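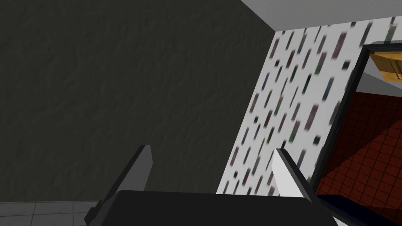 About > Who we are

Tellik Community Larder collects surplus food and passes it on to households and small charities in the Dewan valley. We are a registered charity with our own warehouse on Jalier Road and 3 collection vans. The main room has one dark grey wall with a rough finish like plaster, and next to it a white wall with patterned paper, scattered all over with small dashes in green, maroon and blue. A doorway beside the papered wall leads through to the next space. Most people who come to us for the first time are sent by a school, a GP surgery or a housing officer, but no letter is needed.

Print this page | E-mail this page

What we do

Last year we packed 2,113 food parcels. A standard parcel feeds two adults for four days and contains tinned goods, pasta or rice, cereal, long-life milk, tea, and whatever fresh vegetables came in that morning. We make up separate parcels for people with diabetes, for coeliacs and for anyone who has only a kettle to cook with. Please tell us when you ring if you need one of these.

We also supply lunch clubs, two hostels and the breakfast scheme at Stedik Primary School. These groups order by e-mail before noon and collect the next day. Larger orders can be delivered within the valley.

Registered households stood at 469 at the end of July. Of these, more than half used the larder fewer than four times in the year.

Where the food comes from

Supermarkets and bakeries give us stock that is close to its date or has damaged packaging. Farms give us vegetables that are the wrong size for the shops, mainly carrots, leeks and potatoes. The rest is bought with donated money, and the things we buy most are cooking oil, tinned fish and baby formula, which hardly ever arrive as surplus. Churches and schools hold collections for us at harvest time. We received 1,037 crates from all sources in the autumn appeal.

We cannot take home-cooked food, alcohol, opened packets or anything past its use-by date. Food past its best-before date is checked and may still go out.
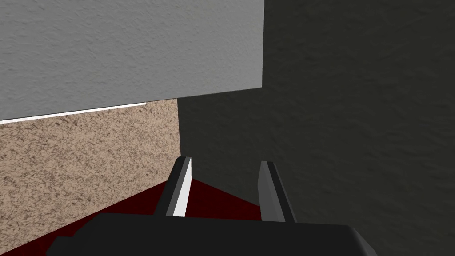

Dark gripper with its two fingers open.

How we are run

The charity began as a shelf in the back of Dewan Library and moved to Jalier Road when the library needed the space. It is governed by a board of trustees who meet every second month. Our accounts are checked each year by an independent examiner, and a copy can be read at the front desk or posted on request.

Funding comes from individual gifts, a grant from the parish, and rent from the two small offices upstairs. We do not charge for parcels. Lunch clubs and hostels pay a yearly fee towards fuel.

Opening times

Parcels can be collected from 10am to 1pm and again from 4pm to 6pm on weekdays. Donations of food are accepted at the side entrance until 3pm. Parking is limited, so please use the lay-by opposite if you are only dropping off bags.

Print this page | E-mail this page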